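1/5/24, Friday. Station notebook, transmitter and studio side

Came in early because the Grevik processor threw the same alarm again overnight and I wanted to catch it before the morning show got going. It cleared by itself before I had my coat off, which it always does when somebody walks toward it with a laptop. I wrote the alarm down anyway and left it running. The levels looked fine on both channels, the audio sounded fine in the hallway speaker, and the morning host hadn't noticed a thing, bless her.

Bigger matter for today was the translator license paperwork. I spent a good long while on the public file again, and I'm happy to say the quarterly issues list is now where it should be. Last time I left it sitting in the drafts folder thinking it was posted, so if you are reading this after me, please log out and look at the file the way a listener would see it. It only takes a minute, and it saved me some embarrassment this morning when I found one of the August programs listed under the wrong title. Fixed that. Also fixed the spelling of Grerivgate in two spots, where we'd had it the way people say it and not the way it's spelled on the map.

Grerivgate is on my mind because of the reception calls. We get 53 on the call sheet now, going back to when we moved the antenna, and I finally sat down and sorted them by street with a cup of coffee and a paper map (I know, I know, but I think better on paper). Most of them come from the low side by the creek, which I expected. The surprise was a little clump up on the hill toward Namilach, where we ought to be coming in like gangbusters. I drove up there after lunch with the portable receiver and sat in the church parking lot for a while. Clean signal in the car. Then I walked along the row of duplexes and it got hissy right by the second building, and stayed hissy to the corner. I'm inclined to blame something local, maybe a bad power supply or one of those cheap LED lights, but I'd like to go back in the evening when folks have their lights on before I say so to anyone.

Transmitter readings at the site were steady. Forward power normal, reflected a hair higher than last visit but nothing I'd lose sleep over. The shed smells like mice again. I put out two fresh traps and stuffed the hole behind the conduit with steel wool. The backup generator started on the first try and I let it run 40 minutes under load – longer than I usually would, but it was a nice afternoon and I had the log to catch up on anyway.

About the Bouzid quote for the new studio link. They want 4000 for the pair of radios, installed, and I keep going back and forth. The old link has been good to us, but when it rains hard we get those dropouts in the evening gospel hour, and that's the hour people write to us about. I'd like to try realigning the dish on our end first, on a dry day with a second person on the phone at the other end. If that doesn't settle it, I'll say yes to the quote and stop fussing.

To do: evening drive past the duplexes, order fuses, label the new patch cables before I forget which is which, and swap the hallway speaker.

Tabletop and clothes: 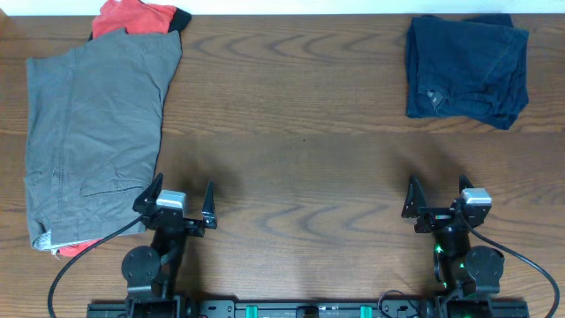
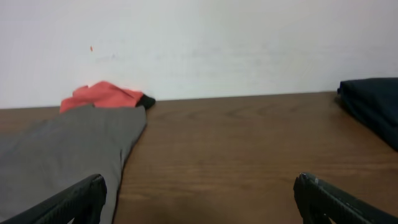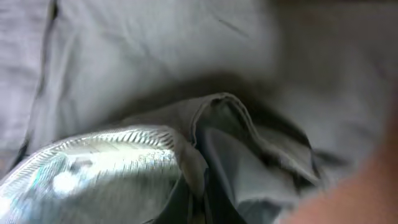
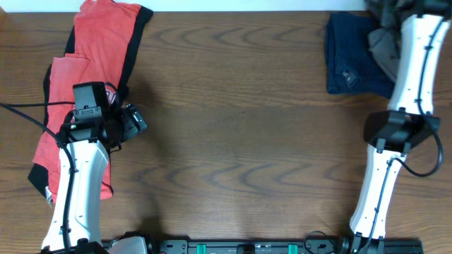
Note from the weekend desk, added under mine: the hiss by the duplexes is there in the daytime on Sundays too, I hear it on the way to church and it quits past the corner, so I wouldn't bet on the lights. Try the cable box on the pole. And the link dropped once more during the gospel hour, only for a few seconds, with no rain at all. I put the time in the log.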